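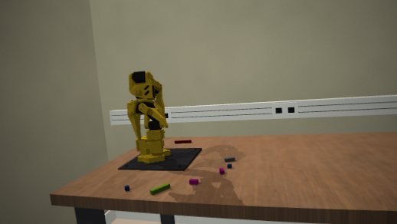 We've spent 2 months picking a robot arm and so far the only thing we've bought is a table.

I should back up. Shabani Ogola and I run a small shop that sorts and kits little parts for people who hate sorting little parts. I am one of those people, and it's my business. In the fall we decided an arm could take over the worst of it, and I opened a spreadsheet called Arm Budget. It now has 8 tabs. One of them is just arguments.

The Lorisell quote came in first and looked great until page two, where the gripper lived. The Prullel quote included the gripper but left out the mounting plate, which they'll happily sell you for 200 dollars. It is a flat square of metal with holes in it. I asked if I could drill my own and there was a long silence on the phone.

So before spending real money we've been trying the job in simulation. Small bars and cubes dumped on a wooden tabletop, yellow arm bolted down on its black plate, go. The arm never asks for a day off and the parts cost nothing, so I've gotten very generous with both.

Search this blog
Search

What the sim has done for the budget:

It killed the bigger arm. I wanted it because it was bigger. Shabani asked me to name one part we handle that needed it – I'm still thinking.

It added a line for lighting. Even in there the arm throws a big blotchy shadow over the parts, and any camera we buy will have to put up with that. I'd put down zero for lighting. It's now 1,000 dollars, and Shabani thinks I'm low.

It did nothing for the training line, which I keep moving to next year.

Hemi Ngata, who put in two cells at Pearce, read the whole spreadsheet and had one comment: double whatever you wrote next to "cables." I had not written anything next to "cables." There is now a row for cables.

Plan is to order in May if the Prullel price holds. The table is very nice, by the way. I eat lunch on it.

We use cookies to improve your experience. Accept | Manage preferences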